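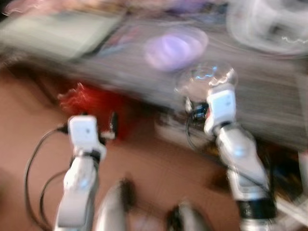
Where should you start when a room has things on the floor and things on the table?
Start with the floor, and leave the table until the floor is done. You need somewhere to stand and somewhere to set things down, and the table can go on being useful as a landing place for a while even if it looks worse before it looks better.

Firnden Home Skills Evening Course
Handout 4: Floors and Tabletops
Revised 18 October 2025

Welcome back, and I hope the closet homework from Handout 3 went well (or at least went somewhere). Tonight we move out into the open part of the room, the part you walk through and eat at and drop things in when you come home tired. I have taught this session more often than any other in the course and I still enjoy it most, partly for the reason that people go home afterward and do it the same night, which I can't say for the session on paperwork.

Please bring these pages with you next time. We will be using the sorting list again when we get to bedrooms, and I always run short of spare copies.

What we mean by the floor

In this course the floor means all of it, including the strip under the table and the space behind the chair legs. Most of us have a floor we see and a floor we don't, and the one we don't see is usually under a piece of furniture with a flat top. A sweater slides off the back of a chair, gets nudged by a foot, and ends up under there for a month. So when you clear a floor, get down low once at the beginning and look along it. Kneel on a cushion if your knees are like mine. You'll spot pale things on a pale floor that way that you would walk past standing up, and you'll find the socks.

Tan and brown floors have their own trouble, I should add. They're forgiving about crumbs, and that's lovely on an ordinary day, but small brown and beige items vanish on them completely: rubber bands, hair clips, bits of cardboard, the backs of earrings. If yours is that sort of floor, turn on a lamp and set it low off to one side before you begin. The shadows will do half the looking for you.

The first pass

Take one container, whatever you have. A laundry basket is fine, and so is a shopping bag with a stiff bottom. Walk the edge of the room first and then come in toward the middle, picking up anything soft. Clothes, blankets, towels, cushions, stuffed animals, the dog's things. Soft things take up the most floor for their weight, and getting them up changes how the room feels faster than anything else you could do.

Don't fold yet! I say this every single term and every single term somebody is folding a blanket in the practice room ten minutes later. Folding is pleasant and it is a way of stopping. Drop the blanket in the basket and keep walking.

When the basket is full, put it on the table if there's room or on a chair if there isn't. If you fill it twice, empty the first load onto the bed or the sofa. Try to avoid making a heap on a piece of floor you have already cleared, as tempting as that is.

The second pass

Now the hard things. Toys, books, shoes, boxes, dishes, tools, anything that clunks. Use a different container if you have one, so that a muddy shoe doesn't end up on a clean towel. Dishes go straight to the kitchen, and that is the only trip out of the room I'd like you to make during this pass. Everything else stays in the container until you've been all the way around.

Cords deserve a word here. A loose cord across a floor gets treated as part of the scenery, and we step over it for years. Follow each one from the plug to whatever it serves. If it serves nothing, coil it and put it in the container. If it serves something, see whether it can run along the wall or down a table leg. A twist tie or a strip of cloth will hold it perfectly well. Please don't run cords under a rug, where they can get worn through without your noticing.

The third pass

Sweep or vacuum. It should be a quick job at this point, and it should include the floor under the table. Pull the chairs out for it. I know it's a bother.

If you have a deep-pile rug, or one of those shaggy, fuzzy ones that shed, take it up and shake it outdoors before you vacuum the floor beneath. Bright rugs in particular leave lint that shows on everything. Vacuum the rug itself separately, going slowly and in one direction, and then put it back after the floor is done. If a small rug gets bunched or kicked to one side all the time, it wants a grip pad under it, or it wants to live somewhere with less traffic.

On to the table

By now your table probably looks dreadful, with a basket or two on it as well as whatever was there when you came in. That's all right. Stand in front of it and work from one side to the other, whichever suits the hand you use most.

Our sorting list for tabletops is short:

Stays here. It's used at this table, most days.
Lives elsewhere in this room.
Lives in another room.
Leaves the house.
I don't know yet.

The last one is allowed, and I want you to use it. In the old version of this handout I left it off, thinking it would encourage people to decide, and what it did was keep them standing there holding a candlestick. Give the undecided things a box and write January on the lid. Whatever is still in the box in January can be looked at again with fresh eyes, and you may be surprised at how little of it you missed.

Once the sorting is done, carry the other-room pile out in as few trips as you safely can, and put each thing where it belongs. Setting it down just inside the door of the other room doesn't count, I'm afraid.

Wiping down

A gray or other plain tabletop shows rings and fingerprints under some lights and hides them completely under others, so bend down and look across it toward the window before you decide it's clean. A damp cloth with a drop of dish soap is enough for nearly every sealed surface. Follow with a second cloth that has been rinsed and wrung out, and then dry it. If you aren't sure what your table is made of, test your cloth on a corner at the back.

Do the edge too. Run the cloth along the underside of the lip where hands go when people pull themselves in to eat. Anyone with small children will know exactly what I'm talking about.

How long it ought to take

In the practice room we allow 50 minutes for the whole thing, floor and table together, working in pairs. At home on your own it will vary, and a first go in a room that has been let slide can easily fill an afternoon. Please don't race. One of our past groups set up a stopwatch contest and I spent the rest of the session looking for a lamp finial.

For comparison, the Tejada house, which we use as our sample floor plan throughout the course, is 1,115 square feet on one level. You have the plan in your folder from the first week. Find the dining area on it and mark where you think things would collect. Then look at where the doors are and mark it again. Most people move their marks toward the door between the kitchen and the dining area, and I think they're right to.

Keeping it that way

I'm a believer in the evening walk. After supper, or whenever your house goes quiet, walk through the room once with empty hands and come out with full ones. You don't need to finish anything on this walk. If there's a bright red sweatshirt by the table leg, it comes with you to the hamper, and if there's a coffee cup, the cup comes too. Households with several people can take turns, though I'd suggest whoever goes last to bed has the easiest time of it.

Give the table one permanent object that you like. A bowl, a plant, a runner. People are shy about covering something nice with junk mail, and the mail will tend to land somewhere else. Where it lands is a matter for Handout 5.

If you share a home with someone who doesn't mind things on the floor, talk about paths before you talk about neatness. Most people will agree that there ought to be a clear way from the door to the table and from the table to the kitchen, especially at night. Begin there and leave the corners alone for a few weeks. I have seen this go much better than a big Saturday announcement.

Practice for next time

Choose one table in your home and the floor beneath and beside it. Do all three floor passes and the sorting list. Write down which pass gave you the most trouble and bring the note along; a couple of lines is plenty.

Also, think over one object that keeps coming back to the floor however often you pick it up. What is it near when you find it? Would a hook, a lower shelf, or a basket in that same spot take care of it? We'll go around the room and share these, and you're welcome to pass if you'd like to keep yours private.

Things to bring

Your folder, with the Tejada plan
A cloth you don't mind getting dirty
A pair of flat shoes, as the practice room floor gets slick after mopping
Your January box, if you've started one and would like help with the label

Tea is in the hallway at the break as usual. Would everyone please take their cups back to the tray afterward, and have a look under the chairs before you leave.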